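Actualités | Textile et réemploi

Bekari ouvre son atelier de tri des petits textiles techniques

Filets, housses ajourées, pochettes en maille : une deuxième vie pour ce que les filières classiques laissent de côté

15/06/2020 – Bekari a le grand plaisir d'annoncer l'ouverture de son atelier de tri et de remise en circulation des petits textiles techniques, installé dans l'ancienne halle Paisan. Après des mois de préparation, les premiers bacs sont passés sur les tables, et l'équipe a hâte de faire connaître un travail encore mal connu du public !

Tout le monde possède, au fond d'un placard, un de ces articles en maille fine dont on ne sait plus très bien à quoi il servait. Filet de rangement, housse de protection, poche détachée d'un sac : ces pièces sont légères, souvent en bon état, et finissent pourtant avec les ordures ménagères. Elles mélangent plusieurs matières, elles portent des coutures, des bords gansés, parfois un renfort plus rigide, et les centres de tri de vêtements ne savent pas toujours où les ranger. C'est à elles que l'atelier se consacre.

Le principe est simple à raconter, un peu moins à mettre en œuvre. Les articles arrivent en vrac, collectés dans 17 points de dépôt du réseau Claklow – ressourceries, magasins de sport, quelques médiathèques qui ont accepté d'accueillir une borne. Ils sont ensuite répartis dans des bacs gris, posés sur des tables en bois clair, puis examinés pièce par pièce. On regarde d'abord la maille, qui ne doit être ni filée ni percée. On passe ensuite aux bords, aux coutures et aux parties rigides, là où l'usure se cache le plus volontiers. L'étiquette, quand elle existe encore, est lue et conservée : elle donne la composition, et cette information vaut de l'or pour la suite.

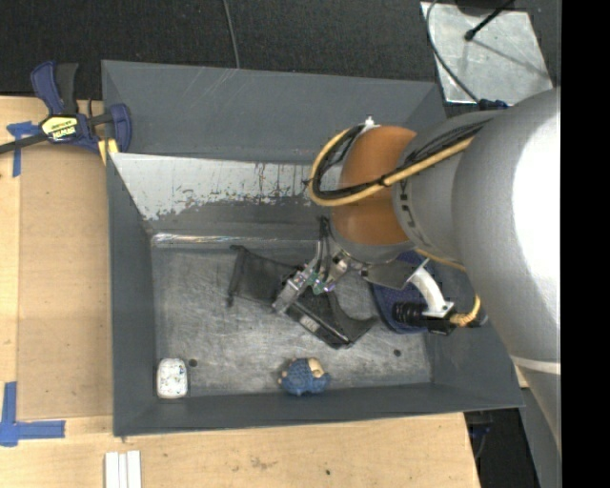

Les tissus ajourés demandent une attention particulière. Ils s'accrochent, se replient sur eux-mêmes, glissent les uns dans les autres, et deux pièces noires emmêlées peuvent très bien passer pour une seule. L'atelier a donc choisi de travailler avec peu d'articles à la fois, quitte à remplir les bacs plus souvent. Ce rythme a surpris au départ. Il est aujourd'hui adopté par toute l'équipe, qui y voit aussi un confort : on étale, on retourne, on décide, on passe à la pièce suivante.

Trois destinations sont prévues à la sortie. Les articles intacts rejoignent les rayons des boutiques partenaires, vendus à petit prix. Ceux qui présentent un défaut léger partent vers la table de couture, où un bord décousu se reprend en quelques minutes. Le reste est démonté : la maille d'un côté, les renforts et les rubans de l'autre, pour servir de matière première à d'autres créations. Une première série de sacs à vrac, baptisée Nirkix, est déjà en cours de mise au point à partir de ces chutes – les prototypes sont très réussis, et chacun sera un peu différent de son voisin !

Pour sa première année, Bekari se fixe un objectif de 3 000 articles remis en circulation. C'est un chiffre ambitieux pour une filière qui démarre, mais les dépôts reçus depuis l'ouverture des bornes sont encourageants, et les messages de soutien aussi. Plusieurs clubs sportifs ont déjà proposé d'organiser leur propre collecte à la rentrée.

L'atelier ouvrira également ses portes au public. Des séances de découverte de 30 minutes, par groupes de 15 personnes au maximum, permettront de suivre le parcours d'un article depuis le bac d'arrivée jusqu'à la table de couture, de toucher les différentes mailles et d'apprendre à reconnaître celles qui se réparent bien. Les enfants sont les bienvenus. Dans le contexte sanitaire actuel, le port du masque est demandé et les inscriptions se font uniquement à l'avance. Une journée entière consacrée à la réparation est en préparation pour le mois de novembre, avec la participation des boutiques du réseau Claklow.

Que peut-on déposer ? Tous les petits articles en filet ou en maille technique, propres et secs, quelle que soit leur couleur : pochettes, housses, filets de lavage, poches de rangement, doublures détachées. Il est inutile de retirer les étiquettes ou de couper les coutures. Les vêtements et les chaussures ne sont pas acceptés et doivent être confiés aux bornes habituelles.

La liste des points de dépôt est affichée à l'entrée de la halle Paisan et disponible sur demande auprès du service communication de Bekari, qui se tient également à la disposition des rédactions pour toute visite de l'atelier.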